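Darnley workshop sets aside money for a second robot arm

Saturday, August 1, 2026

It has been a long time coming, and there were plenty of happy faces at the Darnley community workshop when the new equipment budget was read out. Members have agreed to put $2928 toward robotics in the coming year, with $1412 of that going to a second small arm and most of the rest held back for spare grippers, cables and a decent bench to bolt it all to.

Kasun Karunaratne, who drew up the plan, spent much of the spring gathering quotes, and he was pleased to find that the practice pieces would cost next to nothing. The blue blocks used for stacking are plastic, built up in fine layers on a 3D printer, and a pencil mark or two on a white surface does the job of a printed mat. "I kept $300 for fingers alone," he said. "They are the part that touches everything, so they are the part I expect to be buying again."

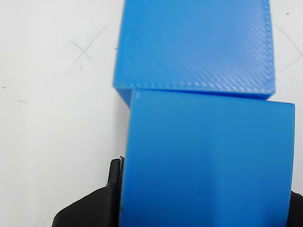

Will members have to pay more to use the second arm? The price stays the same through January, when the workshop will look at its running costs again.

Malsha Matubbar, who teaches the beginners' evening, has 16 names on her waiting list and is hoping the extra arm will let her take them all before winter – she has already started on a timetable, and very colorful it is too. Orders go in to Hashmi as soon as the last quote is signed, and anyone with thoughts on the bench is warmly invited to drop Kasun a note at the front desk.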